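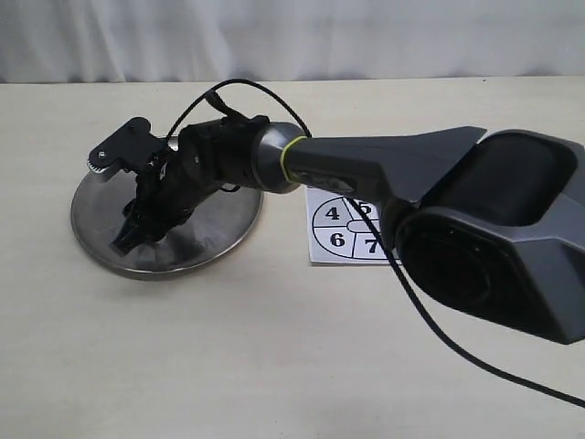 关于我们

欢迎您来到格米萨里(Gemisari)书籍装订与修复学校的中文页面。我叫雅各布斯·姆特姆布(Jacobus Mthembu),是这个学校的校长,也教线装和皮面装订两门课。中文不是我的母语,我学习它已经很多年,这一页是我自己写的。如果有的句子您觉得奇怪,请写信告诉我,我会改正。

我们学校在克洛特霍姆(Cloltholm),是一个靠河的小城。从火车站走到学校需要十几分钟,路上经过一座石桥和一个卖鱼的市场。学校的房子以前是一家印刷厂的仓库,墙很厚,夏天比较凉快,冬天需要早一点开暖气。纸不喜欢太干的空气,也不喜欢太湿的空气,所以我们对湿度的关心比对温度的关心还要多一点。

学校的开始

我年轻的时候在一家图书馆工作,每天的任务是给借出去的书换封面。那时候的做法很简单:旧的封面拆掉,换一个硬的布面,再印上号码。很多漂亮的旧封面就这样没有了。我对这件事感到可惜,于是利用晚上的时间,跟一位退休的装订师傅学习怎样把旧封面保留下来。师傅讲话很少,他让我缝了整整一个冬天的书芯,才允许我碰皮子。

后来图书馆关闭了装订室,我买下了一部分工具:两台压书机、一台切纸机、许多铜的烫金字模,还有一张很重的工作台。我把它们搬到克洛特霍姆,开了第一个晚间班。第一班有六个学生,其中两个人现在是我们的老师。到今年,学校已经有15年了。

名字的来历

经常有人问格米萨里是什么意思。它是我外祖母养羊的农场的名字,没有别的意思。我小时候在那里第一次看见一本用线缝的书,是一本记账的本子,封面是羊皮,里面写着每一只羊的出生和买卖。这个本子现在还在,放在学校的图书室里,学生可以戴上手套翻看。它的缝法不是很标准,可是用了这么多年也没有散开。

我们教什么

学校的课程分为三个阶段。

初级班学习纸的纹路方向、折叠、打孔、五种基本的缝法,还有怎样煮淀粉糨糊。很多人觉得糨糊这件事太简单,可是我们看见的问题大部分从这里开始。糨糊太稀,纸会起皱;糨糊太稠,封面会拱起来。初级班每个学生要做四本书,最后一本是自己设计的。

中级班学习圆背、堵头布、布面和半皮面的封面,还有书盒。中级班用的皮子由我们统一准备,学生不必自己购买。削皮子是最难的一步,刀要磨得很好,手要很慢。我们有一整个下午只练习磨刀。

修复班只接受学完中级班的学生,或者有同样经验的人。内容是补纸、清洁、加固书脊,以及怎样写修复记录。我们要求每一步都写下来,用什么纸,什么糨糊,哪一天做的,为什么这样做。将来别人打开这本书的时候,应该可以知道我们动过哪里。我们也教学生怎样拒绝一件工作。有的书最好的处理方法就是给它做一个合适的盒子,然后不要再碰。

中国书籍的课

从几年以前开始,我们增加了中国传统线装书的课程,这也是我开始学中文的理由。我先从书上学,后来去南方住过一段时间,跟一位做古籍修复的老师学习。他教我怎样看竹纸和皮纸的区别,怎样用毛笔上糨糊,怎样做包角。我以前以为四眼线装是很容易的东西,老师把我做的第一本拆开,让我重新做了七次。

现在这门课每年春天开一次,用英文和中文一起讲。来上课的人有学汉语的大学生,有收藏旧书的人,也有在这里生活的中国家庭。有一位母亲和女儿一起来,把家里长辈手写的菜谱重新装订了。菜谱上有很多油点,我们和她们讨论以后,决定把油点留着。

在特里姆科姆的夏季班

每年夏天,我们借用特里姆科姆(Trimcombe)村里的旧小学,办一个住宿的夏季班。那里没有城里那么方便,但是院子很大,可以在外面做染纸和晾纸的工作。夏季班一共接受31人,吃住都在一起。早饭以后上课,午饭以后有一段休息,下午四点再开始,一直到晚饭。村里的面包店会为我们多烤一炉面包。晚上有人继续缝书,有人去散步,我们不做安排。

报名夏季班的人比位置多,所以请您在一月把申请寄来。我们按照收到的顺序安排,只给当过两次候补的人优先。

莫莱费本子

有一些朋友可能先认识了我们的本子,然后才认识学校。莫莱费(Molefe)是我们自己做的一种空白本子,用线缝,可以完全打开放平,封面用我们染的纸。它最早是中级班的练习,因为做得太多,我们就开始在学校门口的小店出售。一年大概做800本,全部由老师和高年级的学生缝制。学生参加这个工作有工资,和课程的费用分开计算。

本子有横格、空白两种。很多人写信问有没有方格的,现在还没有,我们正在找合适的纸。我们试过两种方格纸,一种钢笔写上去墨水会散开,另一种太滑。

图书室

图书室在二楼,收藏装订方面的书、旧工具的目录和纸样。纸样按照产地放在抽屉里,可以用手摸,也可以对着窗户看水印。图书室对学生一直开放,外面的客人请先写信预约。书不外借,但是可以抄写,也可以复印一部分。中文的书现在只有一个书架,如果您有不需要的关于造纸、印刷或者古籍修复的中文书,我们很愿意接受,邮费由学校支付。

我们的老师

除了我以外,学校有四位固定的老师。两位负责初级班,一位负责皮面和烫金,一位负责纸张修复。每年我们也请外面的老师来讲短期的课,去年请了做大理石纹纸的,今年希望请一位做活字印刷的。每个班不超过十个学生,修复班不超过六个。老师之间的意见不是总是一样的,例如关于书脊要不要上一层纸,我们已经讨论了很久。学生会听见不同的说法,请不要因此着急,可以两种都试一试。

接受修复委托

学校也接受少量的修复工作,包括家谱、日记、字典、宗教书籍和儿童书。请先寄几张照片来,写清楚书的大小、哪里坏了、您以后打算怎样使用它。每天要翻的书和只在柜子里保存的书,处理的方法不一样。我们看过以后会给您一个估价,检查和估价不收费。比较简单的工作一般需要40天,复杂的会更长,我们会提前告诉您。

请不要在寄来以前用透明胶带粘贴。如果已经粘了,请也不要自己撕下来,告诉我们就可以。

怎样参观

学校在上课的日子下午可以参观,请提前联系。一楼的门有点重,需要用力推。有推婴儿车或者坐轮椅的客人,请走院子那边的门,那边没有台阶,门旁边有一个铃。小店和图书室不在同一个时间开放,来以前请看一下网站上的时间表。

写信给我们可以用中文、英文或者南非语。中文的信由我本人回答,我写得比较慢,一般一个星期之内会回信。

雅各布斯·姆特姆布
格米萨里书籍装订与修复学校,克洛特霍姆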